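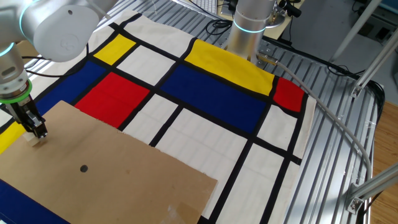 Flat cardboard, the only kind Nunodholm will collect from February.

Nunodholm to residents: flatten it or keep it

By Kelly Damasceno
12 Jan 2019

The town of Nunodholm has looked long and hard at its cardboard and decided that it is the wrong shape.

Starting in February, boxes left at the curb will be picked up only if they have been opened out, laid flat and cut down to no more than two feet on the longest side. Anything still resembling a box will stay where it is, with an orange sticker on it. The sticker reads "Please Try Again," which is more encouragement than most of us get from the town in a year.

The rule covers all 1630 households on the curbside route, including the hill streets in Poketine, where the truck comes early and the wind comes earlier. Apartment buildings with their own bins are exempt until their contracts are up. So is the town hall, which has its own bin, and whose boxes on Thursday's council agenda were described as "under review."

The trouble, according to Puron, the company that runs the trucks, is air. A whole box is mostly air, and Puron has been driving it to the sorting yard at town expense for years. The trucks fill up halfway along the route, go back to empty out and then start over, often in time to meet the school buses.

"People put a box inside a box and think they've done us a favor," said Emerson Amaral, route manager for Puron. "I've opened those. There's another box in there."

Amaral said he had no complaint about the amount of cardboard. The amount is up, as it is everywhere, and it reaches its yearly peak right after the holidays. He pointed to the piles still waiting on Alva Street this week, where a television carton had been stuffed with smaller cartons, a pizza box and what he called "a good part of a Christmas tree."

Pizza boxes, while we are on the subject, remain a matter of conscience. The new leaflet says a clean lid may be torn off and recycled and the greasy bottom should go in the trash. It does not say how greasy. Asked for guidance at the council meeting, public works director Zuleica Rangel said that if you have to ask, it is the bottom.

Rangel wrote the leaflet herself. It runs to four pages, and the first two are about tape. Paper tape may stay on. Plastic tape should come off "where reasonable," a phrase that took up a good deal of the evening. Staples can stay. Packing foam cannot go in with the cardboard under any circumstances, and the peanuts are mentioned in a tone that suggests some history.

The leaflet will be mailed to every home on the route. It will arrive in a cardboard envelope.

Not everyone is charmed. Vanderleia Andrade, who has lived in Poketine long enough to remember when the town collected nothing at all, told the council that she is 74, that her wrists are bad and that the company that sends her cat food uses a box "you could bury a man in." She asked who was going to cut it down to two feet. There was a silence, and then the council moved to the next speaker.

The next speaker wanted to know about diapers. He was told that diapers were a separate item.

Rangel did come back to the question later on. Residents who can't manage the cutting may call public works and be put on a list, and their boxes will be taken whole. You don't need a doctor's note. She added that she hoped the list would be short, and looked at the front row for rather a long time.

There are fines, in theory. A household that leaves unflattened cardboard out over and over can be charged up to $400 under the same ordinance that covers mattresses and, for reasons lost in the minutes, geese. Rangel said the town had no plan to fine anyone over a shoebox. Pressed on whether it had a plan to fine anyone over a refrigerator box, she said it would depend on the refrigerator box.

Merchants on Alva Street have taken the news calmly, having been made to flatten theirs years ago. Siu-fong Tsai, who owns the hardware store on the corner, has moved the utility knives up next to the register. She sold 16 the morning after the meeting and has ordered more. They come, she said, one to a box.

Tsai also offered some free advice to beginners. Slit the tape along the bottom first, push the box flat from the corners and cut away from your leg. For heavy double-wall cartons, wet the fold with a sponge and wait a minute. She does not recommend jumping on them. Her nephew jumps on them, and her nephew has been to urgent care.

The council approved the rule 4 to 1. The lone vote against came with a short speech on personal freedom and a longer one on string, which used to be how bundles were tied and which the new rule neither requires nor forbids. Rangel said string is fine. Twine is also fine. Bungee cords will not be returned.

Pickup days stay the same. Boxes left out before the end of January will be taken in whatever shape they are in, and Amaral would like it known that this is not an invitation. Questions, including questions about tape, go to the public works counter at town hall, open mornings. Copies of the leaflet are on the table by the door, next to the box.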